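Questions fréquentes — la trousse de secours de l'atelier

Où ranger la trousse après usage ?
Toujours sur la table en bois, à portée de main, couchée sur sa longueur, c'est tellement plus simple pour tout le monde !

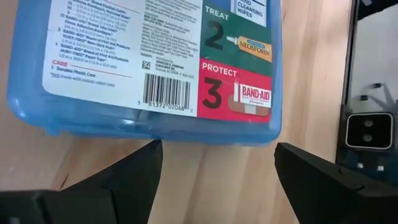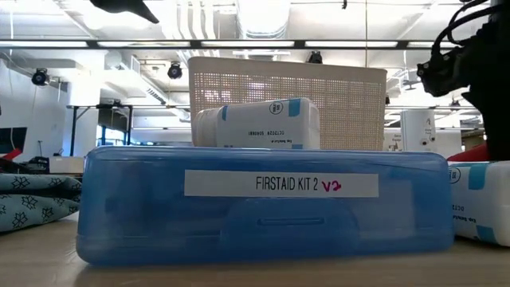
Et s'il manque des pansements ?
Pas de souci, laissez un petit mot à Defne Tuncer — elle complète le stock chaque mois, et en septembre elle vérifie aussi toutes les dates.

Puis-je emprunter la trousse pour une sortie ?
Bien sûr, trois jours au plus, en prévenant Umut Özkan (poste 293).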